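Course handout 9: Visit to the Kinora teaching laboratory
Introduction to Laboratory Automation, spring term
Prepared by Svyatoslav Hladun

These notes are for students who came with us to Kinora in March, and also for those who missed the bus. Please read them before the written task. The sign-in desk is in room 1115 if you want to go again on your own.

1. What we were shown

Our host was Halima Aliyu. She explained that the group at Kinora does not try to automate a full analysis. They take small bench actions which a student learns in the first week, for example lifting a tube from a rack, and they ask what a robot arm must know to do the same. The demonstration lasted 40 minutes, with time for questions after it.

2. Why glass is difficult

A camera finds an object by its edges and its color. Clear glass gives very little of both. What the robot sees is often a reflection, or the thing standing behind the glass. For this reason colored liquids are helpful in training: the color marks where the lower part of the tube is, even when the upper part almost disappears against the wall.

Kelechi Onuoha asked why they do not simply paint the tubes. The answer was that a chemist must look through them, so the robot has to learn with the glass as it is.

3. The bench

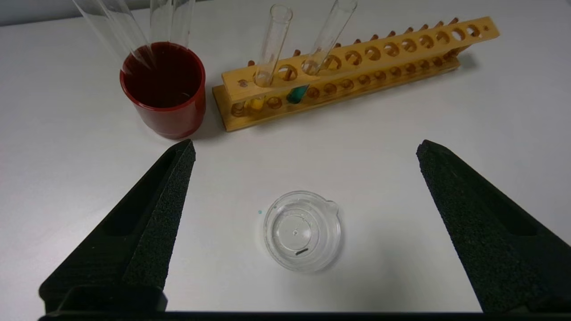
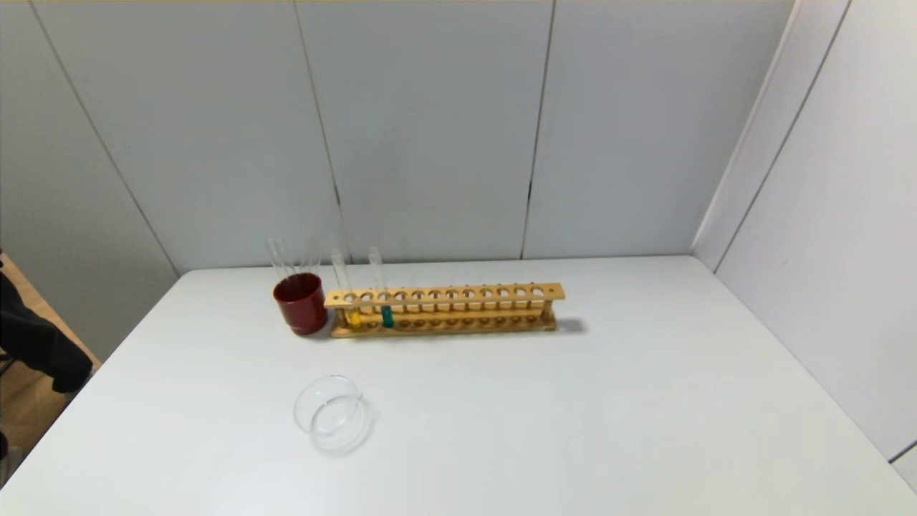
Figures 1 and 2. Rack, red cup and glass dish on the white table. In both views the yellow and the blue-green liquid are in tubes near the left end of the rack.

Compare the two views with your notes on camera placement. In Figure 1 the camera is close to the fingers, and the tops of the tubes are outside the view. In Figure 2 we have the whole rack, but the dish is only a thin outline. Neither view is enough alone — this was the main point of the visit for me.

Look also at the finger pads in Figure 1. The surface is rough foam. In general a soft pad spreads the force over a larger area, and this matters with thin glass.

4. Written task

Choose one action: take a tube out of the rack, or move the dish to another place. Write the steps in order, and for each step say which view you would trust more. Temitope Effiong will collect the papers, and the task gives up to 100 points. One page is enough. Drawings by hand are welcome.

Reading before next class: the chapter on gripping in the Paren reader, without the appendix.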